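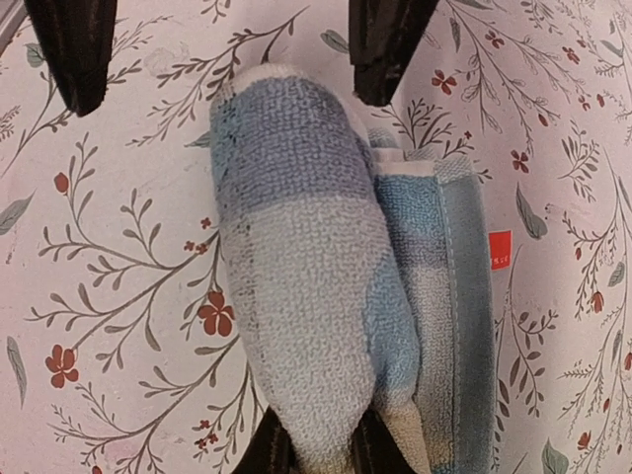
Textile Handling Cell, Pre-Shift and Monthly Inspection
Trelley site, folding line
Inspected by: Abelardo Zapata
Date: November 27, 2019

Mark each item OK, FIX or STOP. A blank counts as STOP. Comments are read, so keep them printable.

PART A: BEFORE POWER

A1. Emergency stops reachable from both sides of the bench, nothing hung on them.
FIX. Left side had a hi-vis vest on it. Vest relocated to its owner's chair.

A2. Lockout tags present and legible.
OK. One tag is signed with a smiley face. I have asked for a name.

A3. Floor marking visible around the full reach of both arms.
OK at the front. Worn at the back, where people take the shortcut we don't have. Repaint in March with the rest of the bay.

A4. Work surface cover flat, clean and secured at the corners.
OK. Patterned covers are allowed under the site rules. Covers with loose threads are not, however much you like the flowers.

PART B: GRIPPERS

B1. Finger tips checked by hand with power isolated. No sharp edges, no cracks, no play at the mount.
FIX. One tip on the Omura set is rough enough to pull a loop. Dress it or swap it before the next terry batch. Please don't use the nail file from the first aid kit again.

B2. Grip force within the limit on the cell card.
OK. Limit is 60 N, test piece read 50. Somebody had pencilled 70 on the card with a question mark. The answer is no.

B3. Fingers release on loss of power without dropping the load into the operator's lap.
OK. Tested with a bath towel. I stood well clear, as per the procedure I wrote.

B4. Wrist camera lens clean, cable clipped clear of the joints.
OK. Cable clip is the proper one this time and not a bread tag.

PART C: MATERIAL

C1. Towels free of pins, swing tags and anything left in a fold.
FIX. Found a hair elastic and a dryer sheet. Sewn-in labels are fine and stay on. The fingers should pinch cloth, so reject any grasp that lands on a label.

C2. One item on the surface at a time.
OK while I was watching.

C3. Nothing edible on the bench.
STOP, then OK. It was a muffin.

PART D: PEOPLE

D1. Two trained operators on shift, 2 names on the board.
OK. Both names are real; I checked.

D2. Sleeves, lanyards and long hair secured.
FIX. Lanyards come off at the line. The breakaway kind also comes off at the line.

D3. No reaching in to "help" a fold during a run.
FIX. Witnessed once. A crooked fold costs us a crooked fold. Hit pause, wait for the amber light, then fuss with it as much as you want.

D4. Near misses written up the same day.
OK. The Lozano book has two new entries, and one of them is even in sentences.

OUTSTANDING FROM LAST TIME

Jukix guard hinge: replaced, closes by itself, squeaks. Squeak accepted.
Spare key for the control cabinet: still missing. Whoever has it, the tray by the kettle is an amnesty zone.
Cell may run on cotton sheets now. Terry waits for B1.

Signed: A. Zapata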